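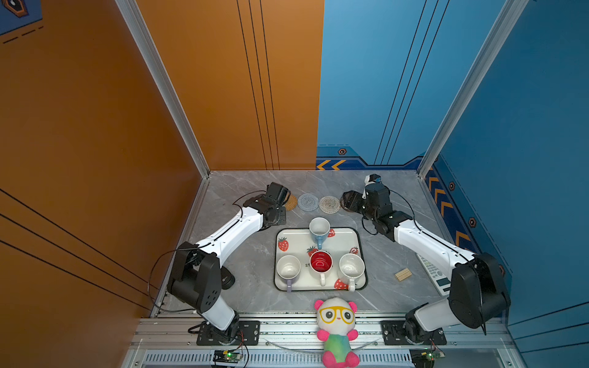 Page last changed: Saturday, 4:38 pm

Coasters on a marble-look bench: which ones stay, which ones go?

Plodetti

Hi all, long-time reader, hardly ever post. We put in a grey marble-pattern bench last August and I've become one of those people who hovers when someone puts a cup down. The tea things live on a big white tray with strawberries on it (my favourite thing in the whole kitchen, don't come for the strawberries) and the mugs sit on that between uses. The white one with the light blue handle is mine. The others are up for grabs, though everyone fights over the one with the red inside.

My trouble is the coasters. I've got a row of round woven ones along the back behind the tray, in browns, beige and a grey-blue, and I keep buying more because they're cheap at the Saturday market. Some of them stick to the bottom of the mug, lift up with it and then drop off halfway to your mouth. Some seem to let the damp straight through. So what do people use on a bench like this, and is there any way to clean the rope kind without them going wonky? I have a budget of 38 dollars and a partner who thinks we should just use a tea towel.

Honorato

Ooh, my topic! I went through all of this when we did our kitchen, and I have opinions.

Sticking first. It's nearly always a bit of wet on the foot of the mug and a coaster that's too light. A smooth, flat coaster is the worst for it. Coiled rope is better because the ridges break up the contact, and a pinch of salt on a smooth one works in a pinch (my nan did it, looks a bit odd when guests are over).

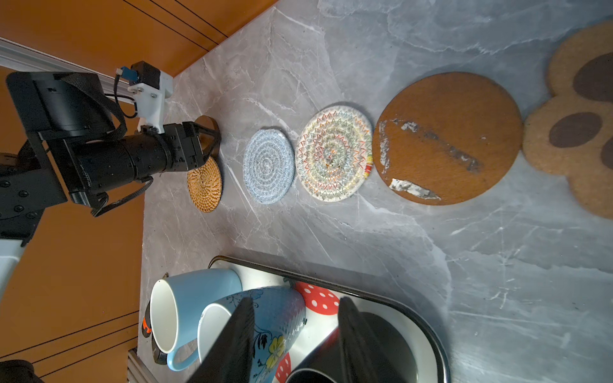

For letting the damp through, I'd go by material before I'd go by looks. Cotton rope drinks up a drip nicely but then it sits there damp against the bench, so stand it on its edge to dry overnight. Rattan dries quicker but it has gaps, so a proper spill goes right through. Cork is my pick for hot mugs, and a tan one in a flower or paw shape does the job as well as a plain round one. The one I'd be fussy about is the big round brown board, where the finish has come away in pale patches and you can see white and grey underneath. Once the coating has gone on something like that I'd keep wet mugs off it and stand a plant or the sugar tin on it instead. You can sand and reseal them, but it took me two goes and a lot of swearing.

Cleaning the rope ones: cool water, a drop of dish soap, an old toothbrush, following the coil round from the middle. Press it in a towel, don't wring. Then dry it flat under something heavy. I use a 700 gram tin of tomatoes with baking paper in between. If there's coloured stitching, try a damp white cloth on one thread first to see if the colour comes off. Red is the one that's caught me out.

Skestix

cork. just get cork

Gorker

Agree with most of what Honorato said but I'd skip the salt, it's gritty and I wouldn't want it anywhere near a polished bench. I stuck small felt dots on the bottom of mine (packet of 66 from the hardware store, still going) and they don't slide any more. Felt does hold water if you leave it sitting in a puddle, so lift them when you wipe down.

Also, check whether your bench is real stone or a laminate, Plodetti, as you only say marble-pattern. Real marble will mark from lemon or wine in no time and you'd want to be stricter about it. With laminate I'd mostly worry about hot pots. And keep the tray!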